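Subject: Re: [Lostberg-makers] Open day at the Hirkadix workshop, anyone going?
Date: January 31, 2023

Hello all,

Sorry for the slow reply, it's been a hectic couple of weeks here and the list piled up on me. Someone asked:

> Is it worth the drive out to Hirkadix if you're not in the trade?
> I've got two kids who are mad for robots but I don't want to
> spend a whole morning looking at posters in a foyer. Also, is
> there parking, and do they let you get close to anything?

Yes, do go! I went to the last one in June and had a lovely time, and I liked it so much that I went back this month for the smaller evening session they put on for the Morgan Street crowd. Hardly a poster in sight. You sign in at the front desk (they've had 1,081 visitors through since they started, according to the board by the door, and they're very proud of it) and then you're walked straight through to the benches where the work is going on.

Parking is out the back off the laneway. It fills up early, so if you can't get in, try the gravel lot beside the old Wulov warehouse and walk across. It's maybe 200 metres and flat the whole way, fine for a stroller.

As for getting close, there's a strip of tape on the floor and you stay behind it, but you can see everything from there and the staff are very patient with questions. I must have asked a dozen. The bench I kept drifting back to was the two-armed one, where they practise everyday kitchen sorts of jobs, holding a bottle with one hand and a bowl with the other. I'd half expected something like a car factory, all speed and sparks, and it's a much gentler thing to watch. My neighbour's daughter was allowed to choose which foam block should be picked up next and she talked about it all the way home.

They told us they're aiming for more than 1,000 practice runs of each job before they're happy with it, which made me feel a good deal better about my own attempts at soldering.

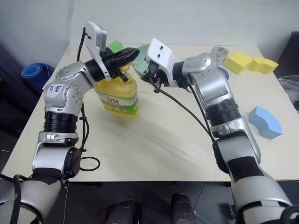
The two-armed bench at Hirkadix, with the yellow bottle in one gripper and the green bowl in the other.

A few odds and ends while I think of them. Closed shoes, please, they do check. The tea is free but bring your own mug if you're fussy about paper cups. The upstairs room is only reached by stairs, though all the demonstrations are on the ground floor, so you won't miss much. And if your two are little, go to the first session, as it gets noisy later on.

I've got room for two more in my car if anybody on the Lostberg side wants a lift. Write to me off list and we'll sort out a time.

Cheers, and see some of you there!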